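**Notes for my talk, 12 August 2024**

Start slowly. Say good evening and wait until the chairs are quiet.

My subject is old bread. At Roltska we bake 60 loaves for the weekend, and last month 11 came back. I do not like to throw bread away, so I began to make rusks from it.

Slice the bread thin, as for toast. Dry it at 300 degrees until it breaks clean. (Fahrenheit! Say this two times.) 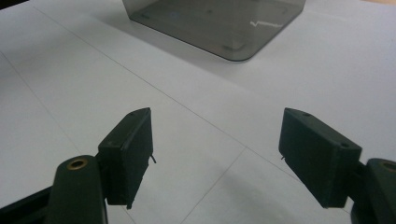

Kakby Home Baking Club

Now the pudding. The recipe is from Maria, my neighbor. She uses rye crusts, sour milk and a little honey. I tried it with white bread and it became like glue. Tell them this, people laugh.

Pass the plate with rusks. Keep some for the back row.

If there is time: crumbs for meatballs, how to freeze them, which bags.

Questions. Remind them that in September we meet at Tanner Hall and each person brings one crust recipe.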